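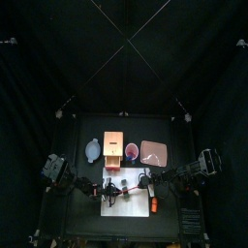 A light blue bowl with a pale inside, at left.

Reading time: 2 minutes

How Bowls Are Made from Clay

People have made bowls for thousands of years. A bowl holds soup, fruit or water, and its round shape has changed very little. Many bowls begin as clay, a soft material dug from the ground.

First, the potter presses and folds the clay. This is called wedging, and it pushes out air bubbles. Next, the clay may be shaped on a spinning wheel or pressed into a mold. Handles are made separately and joined on with slip, a runny mixture of clay and water.

The bowl must then dry slowly. If it dries too fast, it may crack. 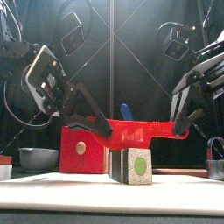 HOSBY, 1st October

After drying, the bowl is fired in a special oven called a kiln. Visitors to the Hosby Pottery Museum may look inside an old kiln that once held 200 bowls at a time. The museum's collection has 1,156 pieces, and the oldest were found near Gultska.

Most bowls are fired twice. Before the second firing, they are coated with glaze. Glaze melts in the heat and turns into a thin layer of glass, so that water cannot soak in.

Words to know
Glaze: a glassy coating
Kiln: a very hot oven for clay
Slip: clay mixed with water

Related
Why Is Some Clay Red?
The Salazar Tile Collection
How Glass Is Made
Skimetti: A Town of Potters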